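Projects > Student Robotics > Gallery > Laundry Project

Laundry Project Gallery

Posted Aug 12, 2026

The laundry project is the summer work of the Nendier student robotics club. The job we set ourselves was to get a robot arm to pick clothes up off furniture and put them somewhere else. Clothes are hard for a robot because they never have the same shape twice, and most of the club had only worked with blocks and cups before this.

We meet in room 621 at the Zendero building. The room is furnished like a living room on purpose, with ordinary chairs, so that we can practice in a place closer to a home than to a workbench. Iulian Sârbu teaches the course and runs the safety check before anyone powers up the arm. Students work in pairs, with one at the controls and the other next to the stop button.

Our control program is called Dretatance. Elisa Vitale wrote most of the first version in the spring and Cosimo Leone took over the gripper part in August. The gripper settings took the longest. If the fingers close too high they miss the cloth completely, and if they go too low they press into the seat and the arm stops itself. Cosimo's fix was to come down slowly, close, lift a little, and check the finger width before moving on. If the fingers have closed all the way, the program counts it as a miss and tries again from a different spot.

Fiorella Sartori kept the log. Each attempt gets one line with the type of garment, the chair it was on, the grasp height and the result. She also wrote down which clothes gave trouble. Thin shirts tend to slide out during the lift. Thick ones hold well but drag on the armrests. Dark clothes on dark seats are a separate problem for the camera software, and Elisa Parisi is working on that with two of the newer members.

We ran two kinds of test. In the first, a student tells the program where to grab. In the second, the program picks the spot. The second kind still needs work, and that is the plan for the fall.

Click any picture for the larger size.

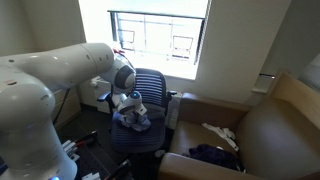 Gripper closed on a blue garment over the striped office chair. More clothes are on the armchair at right.

The clothes are all donated. If you have old T-shirts or sweaters in any size, leave them in the bin outside 621. No buttons or zippers for now, please, as they catch in the fingers.

Related galleries
Block Stacking, First Year Group
Building the Tool Cart
Open House: Cup Sorting Demo
Dretatance Code Night
How to Join the Club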